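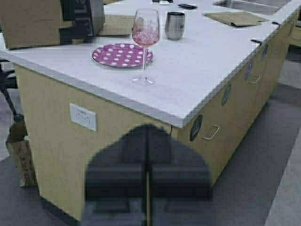 Wokville runs cooking classes out of a rented kitchen in Brudbridge, and most of what people email us before a class is one of the questions on this page. Classes are small, the food is mostly Korean and Chinese home cooking, and you eat what you make, for better or worse. Everyone works at an island with a white countertop, and there's an outlet on the side panel just under the edge, so yes, you may charge your phone. Please don't unplug a rice cooker to do it. We have had that evening already.

## Do I need to know how to cook?

No. You need to know which end of a knife to hold, and we'll go over that too. Beginner classes assume you own one pan and have mixed feelings about it. If you already cook a lot, take the dumpling class or the Sunja's Table series, which move faster and involve less reassurance.

## Who teaches?

Sun-ja Jeon teaches nearly everything. She ran the lunch counter at Bae in Bunton before this and still moves like there's a line out the door. She will taste your sauce without asking. She will then tell you what it needs, and it will be vinegar.

## How many people are in a class?

14 at most. If you'd like a private class for a birthday or an office outing, it's $500 for the group, ingredients included. You can split into teams if you want, but we don't hand out prizes. Office groups get competitive enough over scallions.

## What does a regular class cost?

$70 per person for the evening classes. That covers ingredients, an apron to borrow and a printed recipe you'll find behind the toaster next spring. The dumpling class is $100 and runs longer - folding takes the time it takes.

## I'm vegetarian. Is that a problem?

Tell us when you book and it won't be. Most dishes have a tofu or mushroom version, and we keep a fish-free kimchi in the fridge. If you tell us at the door, you'll be eating a lot of rice.

## What about allergies?

Write to us before you book. We cook with soy, sesame, wheat, peanuts, egg and shellfish, often on the same night, and we can't promise that any dish is completely free of any of them. For a serious sesame allergy we'd have to say no. There's sesame oil in almost everything, including, by now, Sun-ja's car.

## Will you teach me to use my own wok?

Bring it! We like looking at other people's woks. Carbon steel ones can be seasoned before class if you come half an hour early and don't mind smoke. Nonstick woks are welcome too, although you may hear a sigh.

## Can I bring wine?

One bottle for every two people is fine. Open it after the chopping is done.

## Can my kid come?

Ages ten and up with an adult, and each of you needs a ticket. Kids are usually better at folding dumplings than whoever brought them, so prepare yourself.

## What if I have to cancel?

Up to three days before, we'll move you to another class or refund you, your pick. After that we've bought the pork. You can still send a friend in your place; just email us the name so Sun-ja knows who she's correcting.

## Where do I park?

There's a lot behind the building, shared with a dentist. The spaces by the back fence are ours after six. The ones with the tooth painted on them are never ours, at any hour, and the dentist does check.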